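Dunetti Wall Map of Maritime Claims, second edition
Maker: Plorkov
Format: wall map with printed handbook
In stock

The Dunetti map shows the sea claims of coastal states on one large sheet. It is made for newsrooms, university departments, shipping offices and everybody who must follow disputes over islands, reefs and fishing grounds and is tired of searching for the same small names on a screen.

Most political maps stop at the coast. The sea is blue and empty, and when a quarrel begins over a sandbar, the reader has to look for it somewhere else. On the Dunetti map it is the opposite. The land is kept pale, with only capitals and main ports marked, and the color is used for the water. Territorial seas, exclusive economic zones and claimed continental shelf have each their own tint. Where two or more claims cover the same water, the area is hatched in the colors of all the claimants, so that no side is shown as the owner.

What is new in this edition

The first edition was received well, but many customers wrote that the names of the small features were difficult to read from a standing distance. We have therefore set them in a larger letter and moved the crowded areas into separate insets along the lower border. The handbook is also longer. It now gives the different names which different governments use for the same reef or island, with a short note on how each one is pronounced.

Lines which were published by a government are printed solid. Lines which are only known from statements or from patrol practice are printed broken. Where a government has never given coordinates for its claim, we draw no line at all and say so in the handbook. Some customers find this disappointing. We think it is more correct, and it has saved us already from several mistakes.

The cartography is by Enda Horgan, who worked before on nautical charts and who has also written the chapter on baselines. This chapter is the most technical part of the handbook -- you can skip it at the first reading, but please come back to it, as many disputes become clearer once you know from where the distance is measured. 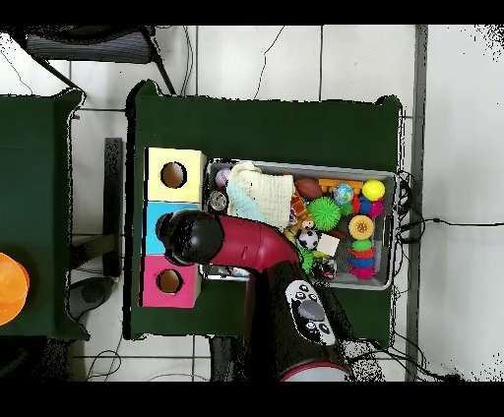 A gray bin of toys beside yellow, light blue and pink boxes.

Specifications

Sheet size: 60 by 40 inches
Paper: heavy matte stock, with or without lamination
Projection: equal area for the main map, Mercator for the insets
Handbook: softcover, stitched, in English
Delivery: rolled in a tube (the folded version is sold separately)
Set contains: map, handbook, correction card

Which version to choose

The laminated version can be written on with a dry marker and wiped clean. It is the one we advise for teaching rooms and for editors who like to mark the position of ships during the day. It reflects some light, so please do not hang it opposite a window.

The paper version is better for framing. It takes pencil very well, but ink will stay in it. If you choose this version, let the sheet lie flat for one night before hanging, with books on the corners.

The folded version is the same map on a thinner paper, and goes into a briefcase. It is not meant for daily opening and the folds will become weak after some time.

Corrections

Claims change more often than borders on land. Every buyer can register the number on the correction card, and will then receive our correction sheet each January. The sheet lists changed lines, new court decisions and renamed features, with small adhesive patches for the map where it is needed. The service is free for 5 years from the purchase. After this time you can continue it for a small yearly price, or wait for the next edition.

If you believe we have placed something wrongly, write to us with the source. We read every letter, also the angry ones. A claim by one government is not a reason for us to remove the claim of another, but a wrong coordinate is always repaired.

Goes well with

Ní Bhriain hanging rails. A pair of rails, upper and lower, with cord. They hold the full width of the sheet and need 2 screws in the wall. No holes are made in the map.

Flastow desk magnifier. Useful for the insets, where some of the reefs are printed very small even now.

Orders and returns

Orders received before noon leave our store on the same working day. Maps can be returned unused in the original tube within 40 days. The laminated version can be returned only if nothing was written on it. For schools and libraries which order several copies there is a lower price -- please ask for it before ordering, as we cannot change the invoice afterward.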